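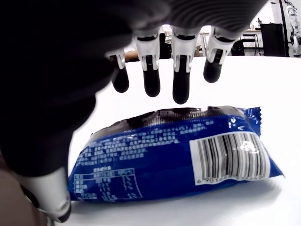 **Ploddale Hand and Arm Group, Stemora Institute**

# Chapter 4: Learning to Pick Up Soft Things

If you have ever reached into a grocery sack for a bag of cookies, you already know most of what this chapter is about, even if you have never had to put it into words. Your fingers came down over the package, your thumb found its way to the other side, and you squeezed just enough. A robot hand with four fingers and a thumb has to be taught every bit of that, and a puffy plastic bag is one of the harder things to teach it on (we chose it on purpose, and we have grown quite fond of it).

The method we will follow is called the Schwerdtfeger approach, and it is friendlier than the name suggests! A person guides the hand through a task many times over, a small camera near the wrist records what the hand sees, and a program learns to connect those views to finger movements. For the Clutham trials, which we will come back to again and again, the training set was 200 guided grasps.

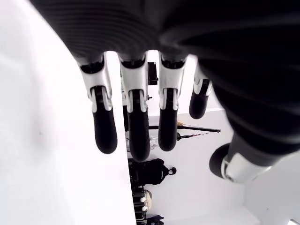
*Figure 4.1. Wrist-camera view of the hand, with the four fingers hanging down and the thumb at lower right.*

Before we get to the learning itself, it is worth spending a little while with views like this one, as the program has nothing else to go on. Notice how much of the picture the hand takes up, and how much of the room shows between the fingers all the same. A backpack on the far side of the room has no bearing on a grasp, yet the program doesn't know that, and in Section 4.2 we will look at ways to help it pay attention to the right things.
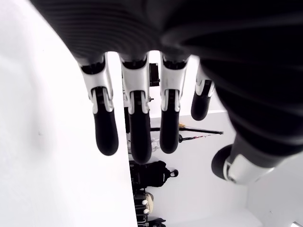

*Figure 4.2. Another view from the wrist. The fingertips reach different heights, the second finger lowest.*

Small differences between views matter more than most newcomers expect. In our first round of tests, the trained hand lifted the bag on 73 percent of its tries. Try sketching both figures from memory before you read on, and keep your sketches handy for the exercises in Section 4.2.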